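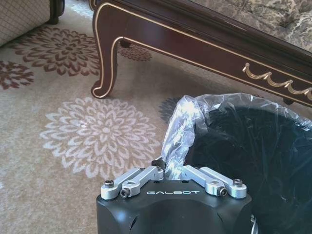
The gripper holds a fold of the clear bag at the rim of the wastebasket.

Bament rents a household robot to families by the month and sends the same people to set it up, repair it and take it back. The service opened in March in two districts of Magaña. We spoke with the woman who runs the home visits. She asked us to leave her name out, as the company prefers to speak with one voice, and she met us in the living room of a customer.

We began with the wastebasket, because that is the job customers ask for first. "Everyone thinks the floor will be the hard part," she said. "For us the hard part is the bag. It is thin, it is clear, it makes folds everywhere, and the camera sees mostly reflections."

The rental is sold in two forms. The small plan costs 267 a month and covers wastebaskets, light tidying and carrying things from room to room. The larger plan, at 300, adds the kitchen. Customers who want to keep the robot can buy it for 3497 after the first year, and she says that few have asked for this until now.

I wanted to know why the difference between the plans is so small. She laughed a little. "We wanted people to take the kitchen. Then they took it, and we had more calls than before. Maybe the price was a mistake, but we will keep it for this year."

The planning software comes from another company, Drernano, and the customer app is called Bradent. The app was my main complaint when I tried the service. It asks for a name for every room and every bin before it lets you start a task, and you can not skip this. She did not defend it. "You are right, it is long. In my visits I do it together with the family, so they do not feel it. But when they move a bin to other room, they must do it again, alone, and then they call us."

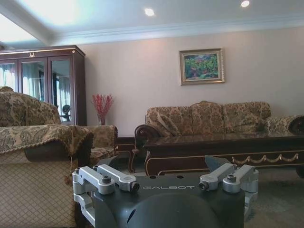
Photo: Bament

A room like this one is, in her words, a good exam. There are patterned armchairs, a long sofa, a coffee table with carved legs and a glossy top. "In the training room we had gray walls and a white table. Here the table is shiny and gives back the light from the ceiling. The fabric has many figures. A person does not notice such things after one day, but for the robot every figure is a question."

For this reason each new home gets a setup visit. The technician drives the arm slowly through the rooms, marks the furniture which should not be touched, and tries each job with the family present. She has made 19 of these visits herself. The covers on the armchairs worry her more than glass does – a loose fringe can catch in the fingers, and she marks such chairs as closed.

What happens if something is damaged? The contract pays for repair of furniture, but it does not pay for objects left on the floor. I told her that I find this rule too hard for homes with children. "We are discussing it," she said. "I have children also. My floor is never free."

She would not promise a date for the next districts. First they want to shorten the waiting time for a repair, which is now four working days.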